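Ce site utilise des cookies pour mesurer la fréquentation des archives. Accepter | Refuser | En savoir plus

Objet : Re: [liste-copro] Compteurs d'eau individuels, relevé de juin et facture Zatum

Bonsoir à tous,

Réponse un peu en vrac, je suis entre deux trains. Je reprends le message d'hier soir point par point, sinon on va encore s'y perdre.

> Bonjour la liste,
> Je viens de recevoir le décompte d'eau et je ne comprends pas. On me
> compte 57 m3 sur la période alors que l'an dernier j'étais bien en
> dessous, à deux dans le même appartement, avec les mêmes habitudes.
> Est-ce que quelqu'un d'autre au bâtiment Kirkent a eu la mauvaise
> surprise ? Et est-ce que c'est normal que l'index de départ soit
> « estimé » ? Je croyais que les nouveaux compteurs étaient relevés
> à distance.
> Autre chose : à qui on écrit pour contester, au syndic ou à Zatum ?
> Le courrier ne le dit pas.
> Merci d'avance

Oui, pareil chez moi. Kirkent aussi, troisième étage. Index de départ estimé, index de fin relevé. Donc si l'estimation de départ est trop basse, toute la différence vous tombe dessus sur cette période-ci. Ça ne veut pas dire que vous avez plus consommé, ça veut dire qu'on vous a sous-facturé avant. Ou que l'estimation est fausse, tout simplement. Dans les deux cas il faut l'index de dépose de l'ancien compteur, c'est lui qui fait foi.

Cet index est sur le bon d'intervention laissé au moment du changement. Un papier jaune, format A5, signé par vous ou par la personne qui a ouvert. Si vous l'avez perdu, Zatum doit pouvoir fournir une copie, je l'ai demandée et obtenue en une semaine. Le mien disait 848, le décompte partait de 751. Presque 100 m3 d'écart à mon désavantage, quand même. Corrigé depuis.

Pour la télérelève : les compteurs émettent bien, mais le concentrateur de la cage B (celui du local vélos) est resté débranché un bon moment après les travaux d'électricité. Pas de relevé à distance pendant ce temps-là, donc estimations. C'est rebranché maintenant. Personne ne nous a prévenus, on est d'accord.

A qui écrire : au syndic, avec copie à Zatum. Zatum n'est que prestataire de comptage, ils ne touchent pas à la répartition, et si vous leur écrivez à eux seuls ils répondent de voir avec le syndic. Perdu quinze jours comme ça au printemps.

Ce qu'il faut mettre dans le courrier, pour gagner du temps :

- numéro de lot et numéro du compteur (gravé sur la couronne, pas celui de l'étiquette)
- index de dépose, avec copie du bon
- index du jour, en photo, chiffres noirs lisibles
- la page du décompte avec la ligne contestée entourée
- une phrase claire : « je demande la rectification de l'index de départ »

Pour les photos, le cadran est presque toujours au fond de la gaine et le téléphone tenu à bout de bras ça donne du flou une fois sur deux. Calez-le sur un petit support, mettez le retardateur, et vérifiez les chiffres avant de refermer la trappe. 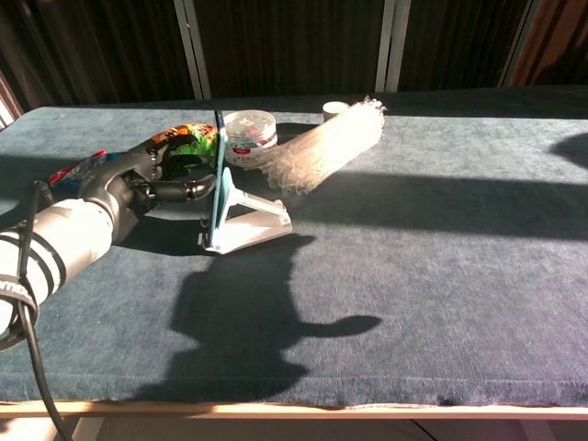
Rubrique : Eau et charges

Sur les charges communes maintenant, parce que la question est revenue trois fois. Le compteur général du pied d'immeuble affichait 3401 au dernier passage. La somme des compteurs individuels est toujours inférieure au général, c'est normal : arrosage, local poubelles, ménage des parties communes, plus les petites fuites. Cette différence-là est répartie aux tantièmes. Ce n'est PAS sur votre ligne individuelle, c'est deux pages plus loin, « eau froide commune ». Donc ne contestez pas les deux ensemble, le syndic mélange tout et répond à côté.

Si la différence vous parait énorme, on peut demander le détail. J'ai déja posé la question pour le bâtiment Grasent, qui a un robinet d'arrosage sans sous-compteur. Réponse attendue. Je relance la semaine prochaine si rien.

Test de fuite, à faire avant d'écrire, vraiment. Le soir tout fermé, vous notez l'index avec les chiffres rouges. Pas de lave-vaisselle, pas de machine, pas de chasse d'eau. Le matin, avant le premier robinet, vous renotez. Si ça a bougé : chasse d'eau dans neuf cas sur dix. Un peu de colorant alimentaire dans le réservoir, on attend une demi-heure sans tirer, si la cuvette est colorée c'est le joint. Un joint ça coûte trois fois rien et ça se change sans plombier. Sinon, regarder le groupe de sécurité du ballon, il goutte pendant la chauffe, c'est prévu, mais pas toute la nuit.

L'application Zatum : elle marche, en gros. Il faut le numéro de contrat de l'immeuble ET le code personnel qui est au dos du courrier d'installation, en tout petit. Ne pas confondre avec l'espace en ligne du syndic, ce n'est pas le même mot de passe. Une fois dedans, menu Consommation, puis Journalière. On voit les trous de télérelève, les jours sans donnée sont en gris. Faites une capture de ces jours-là, c'est la meilleure preuve que l'estimation ne repose sur rien. Chez moi l'écran restait blanc à la première connexion, j'ai désinstallé, réinstallé, c'est passé. Mettre aussi l'alerte fuite, elle est désactivée par défaut (?!).
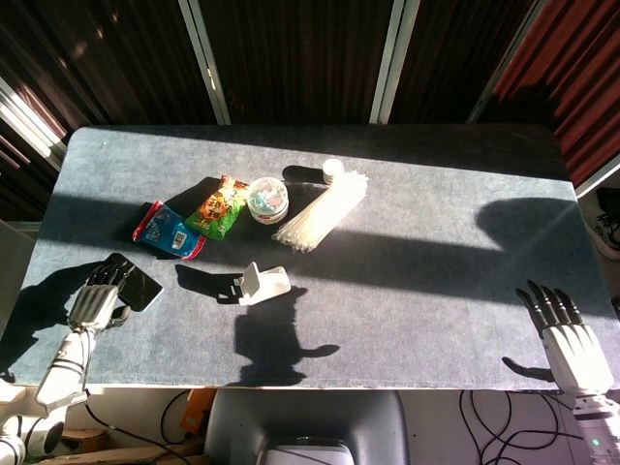
Délais et suite

Le décompte laisse un délai pour contester mais la date n'est pas la même sur tous les courriers, regardez le vôtre, bas de page 2. Recommandé de préférence. Un mail simple ça passe aussi mais gardez l'accusé de réception.

En attendant, payez la provision habituelle et signalez par écrit que le solde est contesté. Ne bloquez pas tout le paiement, au bâtiment Ibrahim ça s'est fini en frais de relance et il a fallu des mois pour les faire annuler.

Je propose un courrier groupé pour la cage B, vu que tout le monde y a eu le même problème de concentrateur. Ceux qui veulent en être m'envoient lot + index de dépose + index du jour, en privé svp, pas sur la liste. J'envoie le brouillon dès que j'ai les réponses. Pour les autres cages, courrier individuel, je peux passer mon modèle.

Ah et pour l'eau chaude : rien à voir, c'est un autre contrat, autre relevé, je n'ai pas encore regardé. Si quelqu'un a le décompte sous la main qu'il me le scanne.

Bonne soirée, désolé pour les fautes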